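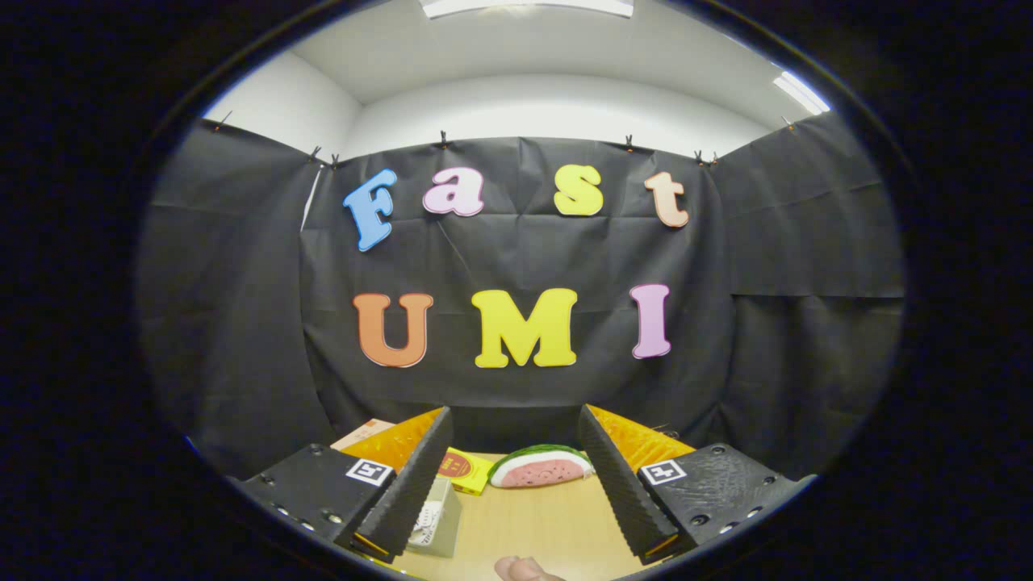 Warum nicht gleich ein fertiger Greifer, lautete eine Zuschrift auf den letzten Werkstattbrief, das Geld für Filament und Fehldrucke sei am Ende doch dasselbe. Für die erste Version stimmte das vermutlich. Inzwischen liegt die Rechnung anders, weil fast alle Teile auf dem eigenen Drucker entstehen und ein kaputter Finger über Nacht ersetzt ist.

14. Januar 2023
Von der Redaktion Werkstattbrief

Stand der Dinge beim Handgreifer

Der Handgreifer ist seit Dezember in der dritten Fassung. Geändert haben sich vor allem die Finger. Sie sind jetzt keilförmig und gerippt, dazu schwarz gedruckt, und sitzen schräg zur Mitte hin. Die orangegelben Gehäuseteile dahinter stammen noch aus der zweiten Fassung und passen ohne Nacharbeit. Auf den schwarzen Sockeln sitzt vorn je ein quadratischer Marker, aus dem die Software die Öffnungsweite ableitet. Wer selbst druckt: Marker matt ausgeben, glänzendes Papier macht unter Leuchtstoffröhren Ärger.

Die Übungsecke hat schwarzen Stoff an drei Seiten bekommen, oben mit Klammern befestigt. Die bunten Buchstaben »Fast UMI« hängen an der Rückwand. Auf dem Tisch liegt, was sich gut greifen lässt und nichts kostet — kleine Schachteln und die weiche Melonenscheibe. An der Melone zeigt sich am schnellsten, ob die Finger zu hart eingestellt sind. Karton verzeiht weniger, dort bleiben Druckstellen.

Aufgenommen sind bisher 881 Durchgänge. Davon fallen die ersten heraus, bei denen die Uhr der Kamera falsch lief. Das Ziel bleibt 1866, so viele Plätze hat die Liste, die wir im Herbst angelegt haben. Die Dateien liegen auf dem Werkstattrechner Nedden im Ordner »Bugti«. Bitte dort nichts umbenennen, das Skript sucht nach den alten Namen.

Offen sind noch zwei Punkte. Die Schrauben am rechten Sockel lockern sich nach längerem Gebrauch, Schraubensicherung ist bestellt. Und die Führung läuft bei weit geöffneten Fingern schwerer als beim Schließen. Wir probieren es mit trockenem Schmiermittel — Fett hat beim letzten Mal nur Staub gesammelt.

Die Druckdateien für die Finger gibt es am Werkstattrechner, Druckzeit pro Paar sieben Stunden bei 0,2 mm Schichthöhe.

7 Kommentare · 3-mal geteilt

Zuletzt erschienen
Prosham: Absaugung für die Holzecke
Undenia, Teil 2: Schrittmotoren leiser ansteuern
Filamentreste sortieren und trocknen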